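Foro Montaña y Escalada > Salud y entrenamiento > Lesiones

Tema: Polea A2 del anular, ¿cuándo volver a la regleta?

krux_murcia
9 de junio de 2021
Hola a todos. Hace cinco semanas noté un chasquido en el anular izquierdo haciendo un bloque en el rocódromo. Ecografía: rotura parcial de la polea A2, sin arqueamiento del tendón. El médico me dijo reposo y que volviera cuando no doliera. Ya no me duele al cerrar la mano, solo un poco si aprieto la base del dedo. Tengo en casa una tabla Torkance con regletas de 27 mm y me gustaría empezar a colgarme con los pies en el suelo. ¿Lo veis pronto?

pitonoxidado
Para una parcial, cinco semanas me parece razonable si la carga es muy baja. Yo me rompí la misma y empecé más o menos por ahí, siempre en extensión y con casi todo el peso en los pies. Nada de arqueo en una buena temporada.

marta_7b
No estoy de acuerdo. Si todavía molesta a la palpación, yo esperaría. Me precipité con la mía y acabé parada desde noviembre hasta la primavera. Haz movilidad, gomas y plastilina y deja la tabla en la pared.

pitonoxidado
Marta, pero tú volviste escalando desplomes, no colgándote con los pies apoyados. El tendón y la polea necesitan algo de carga para recuperarse bien.

marta_7b
Volví a vías fáciles, no a desplomes. Y colgarse en una regleta en casa sin que nadie te mida la carga es como se lesiona mucha gente.

Nga Bạch
Soy fisio y trato bastantes dedos, aunque sin explorarlo no te puedo dar fechas. La molestia leve a la presión puede durar meses y por sí sola no impide cargar. Lo que me importa es que no haya dolor durante el ejercicio ni aumento al día siguiente. Mejor si puedes medir: con una báscula o un dinamómetro tiras desde el suelo con una mano y sabes cuánto haces. Subes poco a poco, dos o tres sesiones por semana. Y un anillo de esparadrapo o férula si el que te lleva lo considera.

Adjunto dos fotos. 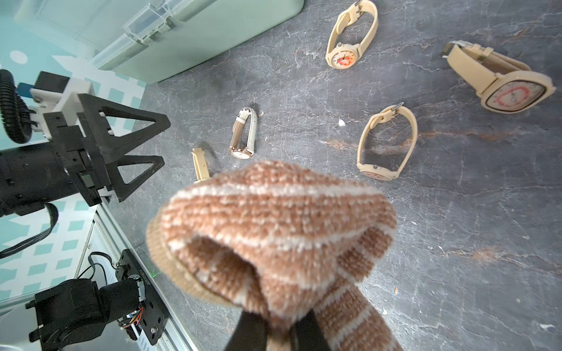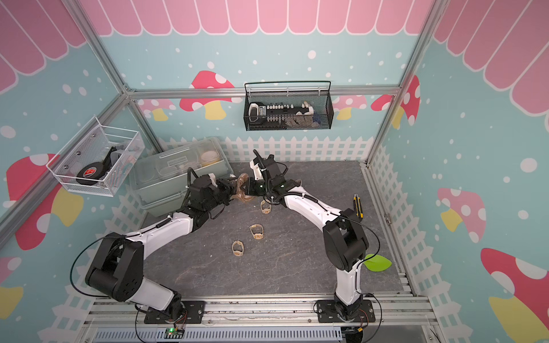 Primera: calcetín de punto a rayas. Segunda: dos brazos robóticos sobre la mesa.

krux_murcia
Gracias, Nga. Lo de la báscula no se me había ocurrido. ¿Vale una de colgar maletas?

Nga Bạch
Vale si aguanta el peso y marca el máximo. Empieza muy por debajo de lo que creas que puedes y apúntalo todo.

grado_cero
Yo uso un dinamómetro Skandik con un taco de madera y va bien. Me costó casi 400 euros con el taco y los mosquetones, un disparate para lo que es. Para rehabilitar te sobra con la de las maletas.

pitonoxidado
¿400? El Grube estaba a 285 la última vez que lo miré y lleva aplicación para el móvil.

grado_cero
Sí, pero el Grube de un compañero perdía la conexión cada dos por tres. Al final miraba la pantalla igual.

marta_7b
Con lo de medir sí estoy de acuerdo. Lo que no me gusta es empezar por la tabla a ojo. Y el esparadrapo, en H, que en anillo a mí se me movía.

krux_murcia
Vale, plan: báscula de maletas, taco de 27 mm, mano abierta y empiezo con 2 kilos. Si al día siguiente molesta más, paro una semana. El esparadrapo que tengo es el Soller estrecho, supongo que sirve.

pitonoxidado
Sirve. Dos kilos es poquísimo, pero bueno, mal no te va a hacer.

marta_7b
Déjale que empiece con dos. Ya contarás qué tal dentro de un mes.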